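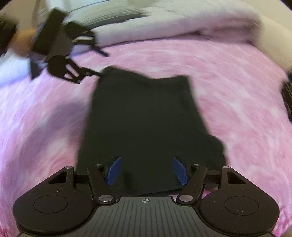
How to Wash and Store Dark Clothing So It Keeps Its Color

Written by Gopinath Warrier. Updated April 2, 2024

Black, navy and bottle green garments fade for two separate reasons. The first is dye loss: loose dye leaves the fiber during washing. The second is abrasion, which raises short broken fibers on the surface. These scatter light and make the cloth look gray even when most of the dye is still in it. The steps on this page deal with both.

The method suits cotton, polyester and blends of the two. Wool, silk and anything labeled dry clean only need different handling and are not covered.

What you need

Liquid detergent with no bleach and no optical brightener
A mesh wash bag for knits
White vinegar, for the dye test only
A white cotton cloth
A drying rack
A shelf or drawer out of direct sunlight

Step 1: Test for loose dye

Wet a corner of the white cloth with cool water and press it against an inside seam for one minute. If the cloth picks up color, wash the garment alone. Repeat the test after each wash until the cloth stays clean. Most garments pass after two washes. Raw denim can take many more.

If the cloth picks up color with plain water, repeat on another seam with a few drops of vinegar added. A much darker mark the second time means the dye is sensitive to acid, and vinegar should stay out of the rinse. The common advice to "set" dye at home with vinegar or salt does not apply to most modern cotton dyes, which were fixed at the mill or not at all.

Step 2: Sort by surface as well as color

Keep dark items away from towels, fleece and blankets. These shed lint, and lint shows on dark cloth more than on anything else. Heavy items such as jeans also rub against light knits in the drum – wash them in separate loads.

Close zippers and hooks. Turn every garment inside out, including sleeves and legs.

Step 3: Set the machine

Temperature: cold, or the lowest setting offered
Cycle: delicate or short
Spin: low to medium
Load: drum no more than two thirds full
Detergent: the amount marked for a small load

Too much detergent leaves a pale film along the seams. If you already have this film, run the load again with no detergent. On older Zosent machines, the delicate cycle uses a higher water level by default. Leave it that way. Extra water cuts down on rubbing and helps the rinse.

Step 4: Dry

Take the load out as soon as the cycle ends. Creases left in a wet pile rub along the fold and turn into pale lines. Shake each piece once, keep it inside out, and hang or lay it on the rack in the shade. A garment dried in full sun will fade on the shoulders first.

If you must use a dryer, choose low heat and stop while the seams are still slightly damp. Clean the lint filter before the load goes in.

Step 5: Fold and store

Check that the waistband and cuffs are fully dry. Turn the garment right side out and remove lint with a damp hand or a brush. Fold on a clean, smooth surface. Fold T-shirts in thirds lengthwise, then in half. Fold pants along the inseam, then in half twice.

Change the fold line each time you put a garment away for the season. A fold kept in the same place from June until winter can leave a visible streak, mostly on the side that faces the light.

Common problems

White streaks after washing: undissolved powder or an overfull drum. Rinse again in cold water and switch to liquid.

Reddish tint on black cotton: usually chlorine, from bleach or pool water. The change is permanent and the only fix is to dye the garment again.

Shiny patches on pants: pressing with a hot iron on the right side. Iron inside out on low, or use a pressing cloth.

Color on your hands or furniture: loose dye remains. Go back to Step 1.

The section on dryer settings was corrected after a note from Sivaprasad Kamath. The earlier version gave medium heat for cotton blends, which is too high for dark knits.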